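**Torgate Courier poll says the council leader is "sliding" -- is 3,272 votes enough to say that?**

The Courier ran an online poll last week and the headline was that support for the council leader has collapsed in Bramwell. They got 3,272 votes. A reader survey in August had 709 replies and she did fine in that one. My brother-in-law says the new one must be better because it's bigger. Is he right?

Lorraine Goodall, 28 November 2019

**Janaka Abeysekara**

No. Size doesn't fix a poll where people pick themselves. Anyone with the link could vote, including people who don't live in Bramwell, and the page let you vote again after 60 minutes. I tried it and it took my second vote.

The August survey wasn't great either, but it went out by mail to addresses in the ward, one form per household. I would trust it a bit more. What you can't do is put the two side by side and call the difference a drop. They asked different people different questions.

Look for three things in the write-up: who was asked, how they were picked, and the exact wording. The Courier printed only the wording.

**Pichit Siriwan**

All polls are rigged, don't bother.

**Jordan Treloar**

Agree with Janaka. One more point -- the link was shared in 4 Facebook groups that I know of, and two of those were set up to oppose the parking plan. That will push the result one way whatever the rest of the town thinks.

If you write to the editor, keep it short and ask for the method. They did answer me once.

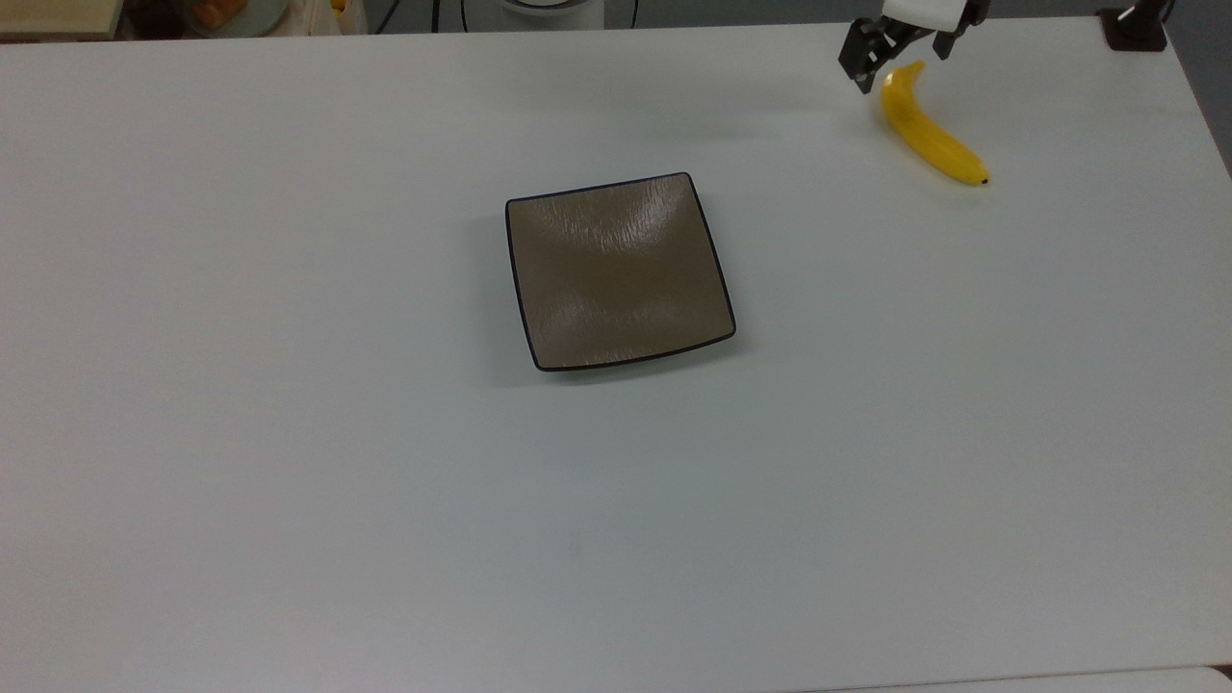 *Square plate, brown glaze with a dark rim.*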